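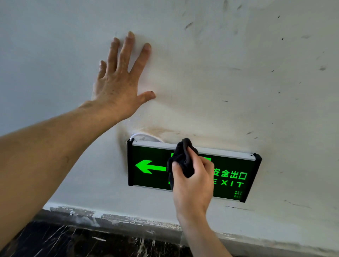 Lodar: shot handoff for artists who aren't in the building

Command line tool plus a small background sync. Moves shots between a studio and artists working from home, keeps versions straight, keeps review notes attached to the version they were written about. Written for the Briler animation team, now used by Teixeira for comp and cleanup too. If you're on neither show most of this still applies, skip the bits about paths.

Status

Works. In daily use. Docs are behind the code, sorry, reading the help output is safer than reading this. Release 4 is the one to be on. Release 2 still connects but won't see notes made in anything newer, so please move off it.

What it does

Pulls only the files your shot needs, not the whole sequence.
Locks a shot while you have it checked out. Lock shows your local time AND studio time.
Packs playblasts with the notes baked into a sidecar file.
Resumes after a dropped connection. Home internet, you know how it is.
Publishes back with a handoff message. The message is required. A blank one gets refused, a full stop doesn't, please don't.

What it doesn't do

Rendering. Scheduling. Chat. Time sheets. There was a time sheet plugin, it's gone, don't ask for it back.
No color management either. It carries whatever config the show hands it and doesn't look inside.

Install

Get the installer from the Illton share, under tools, then lodar. Illton is the server, not the office. Run it, log out, log back in. Then:

lodar setup
lodar check

Setup asks for a show code, a work folder and a bandwidth cap. Put the work folder on a local drive. Not a synced cloud folder, the two syncs fight and you end up with files called shot_conflict_conflict. Check should come back with all greens. If the license line is red you are probably still on the VPN from another client.

Daily use

lodar list shows what's assigned to you
lodar get SHOT pulls it and takes the lock
lodar note SHOT opens the notes for the version you pulled
lodar send SHOT publishes and releases the lock
lodar drop SHOT releases the lock without publishing, your local files stay put

Send before you stop for the day even if it's ugly. Mark it wip. Someone several time zones over may be starting just as you finish and a stale shot costs them the whole morning. The wip flag keeps it out of dailies so nobody will review it by accident.

Locks

A lock lasts 9 hours, then turns soft. Soft means someone else can take it but they get a warning first and you get a mail. Long shot, need more time? lodar hold SHOT, renews it. Leads can break any lock, there's a log of who broke what. Going on leave, run lodar drop on everything, or lodar drop all if you're feeling brave.

Handoff messages

Three things people actualy need: what changed, what's broken, what you'd do next. Doesn't have to be sentences. Good one from the Teixeira show:

"arm pass done up to the turn. fingers pop at the end, known. next = weight on the left foot, ignore the hair"

Bad one: "updated". We had a lot of those before the field became required. Write it in plain English, a good part of the crew reads it as a second language and jokes don't travel well in a one line field.

Tray icons
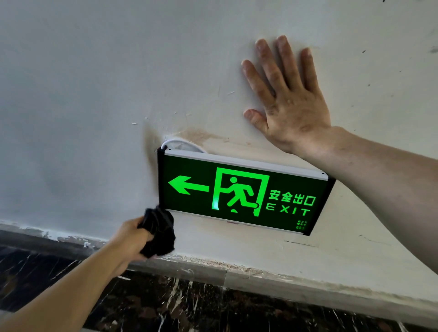 The tray icons got redrawn in October after complaints from people on laptops with tiny screens. Old set relied on words, "OUT", "IN", "WAIT", and at tray size that was mush, plus half the crew doesn't have English as a first language. Model for the new set was basically the emergency exit sign: fat arrow pointing left, running figure in a doorway, glowing green on a nearly black panel. You get the meaning without reading anything. So outgoing is a thick arrow left, incoming is the same arrow flipped, locked is a solid bar. No thin lines, no gradients. If you submit a new icon look at it at tray size on a bad monitor before you send it.

Color alone never carries the state. Shape changes as well. Keep it that way, we have colorblind artists on both shows.

Config

work_root: where shots land
cap: upload and download limit, set it lower if you share the line with family
studio_clock: on by default, shows studio time next to yours
quiet: start and end of your off hours, no popups between them. Mail still goes out
keep: how many old versions stay on disk

Quiet hours are yours. Leads can see them but can't override them. Was a long argument, it's settled.

Known problems

Paths with accented letters fail on get if the scene was saved from the old exporter. Resave fixes it.
Shot 23 in the test show is broken on purpose. It's there for the repair command. Stop filing tickets on it.
Sidecar notes lose their line breaks when opened in the web viewer.
Clock change weeks: the lock timer can be off by an hour. Don't trust it, ask.
Cancelling a send halfway sometimes leaves the lock on. Run lodar drop, then get agian.

Reporting bugs

lodar report makes a zip with logs and your config, no scene files in it. Attach that to the ticket, say what show, what shot, what you typed. Screenshots of the error are ok but paste the text too so it can be searched.

License

Internal to the shows using it. Don't pass the installer on. Outside studios wanting it should go through production.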